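I took the bus out to Skostgate last month for the Feten open day, mostly because it was raining and they'd promised free coffee. I stayed 4 hours!

The big draw was the main hall, but I got stuck at a screen in the corner where Bonifacio Miranda was showing the simulator. Everything their arm learns gets tried out in there first (they call the whole setup Moya), and he had it working on a little cabinet, a blue block and a couple of batteries. He let us pick which run to watch next, so naturally I hogged it.
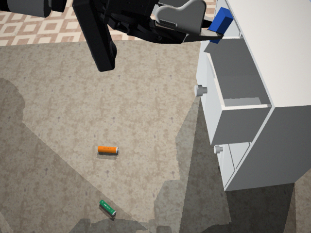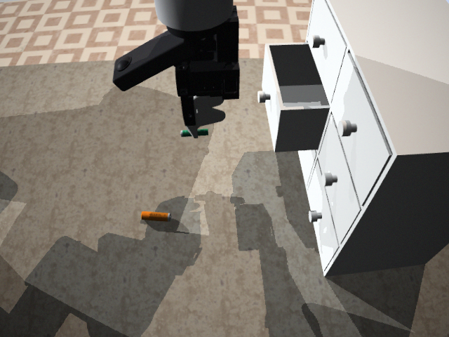 I asked how many practice runs they'd done and he said 354 that week, which made me feel better about my own parallel parking. He was lovely about silly questions too – a boy near me asked if the arm got bored, and got a proper answer.

After that I had a wander round the workshop, ate 2 biscuits and missed the number 19 home. There's another open day at Henum in October, and I've already put my name down. Shout if you fancy coming, I could do with a lift.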